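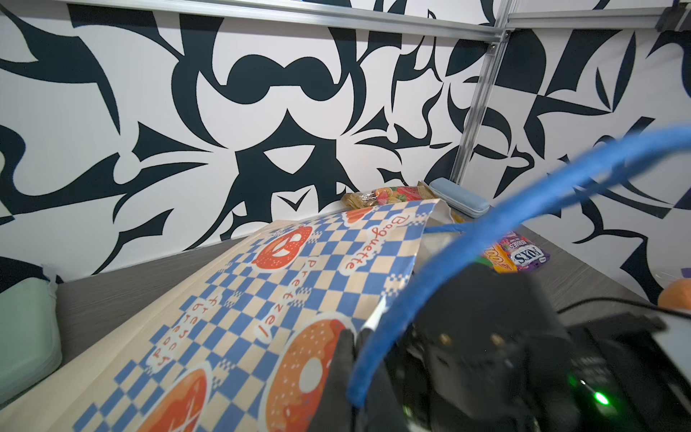 Seneviratne

Good news for anyone who's been missing their morning bun: the bakery on Cillton high street is opening again in June! I walked past at lunchtime and the notice is up in the window, so I'm calling it official.

For those who don't live round here, the place shut after the flood got into the back room and ruined both ovens. We all thought it would be a few weeks. It has been 8 months, and in that time I've eaten more supermarket doughnuts than I'd like to admit (they're fine, they're just not the same, are they?).

The new set-up sounds a bit different. Opening time is 7 in the morning instead of 8, which will please the people who catch the early bus to Pevport, and there'll be two tills so the queue doesn't end up outside the chemist's. They're putting in a small counter with stools along the window too. I asked if the cheese scones were coming back and got a very firm yes.

Prices are going up a little. A plain bun will be 80p and the iced ones a bit more. I don't mind that, but I know a few people on my road will have plenty to say about it.

One thing that did surprise me is that they're going to bake for the Cavik café as well, so the first trays will go in while most of us are asleep. The café has been buying its bread in from Pevport up to now, and I've never been a fan of it – dry by dinner time, every time.

They also want Saturday staff, 2 of them, and there's a form to pick up from the library desk. No experience needed, though you do have to be all right with getting up in the dark. My niece is tempted by the free rolls and much less tempted by the alarm clock!

On the first morning the first 40 customers get a free loaf, white or brown, one each. I'll be there in my big coat with a flask, and I'm not saving places for anyone. The exact date is going up in the window once the new ovens have been checked over, and I'll put it on here as soon as I see it.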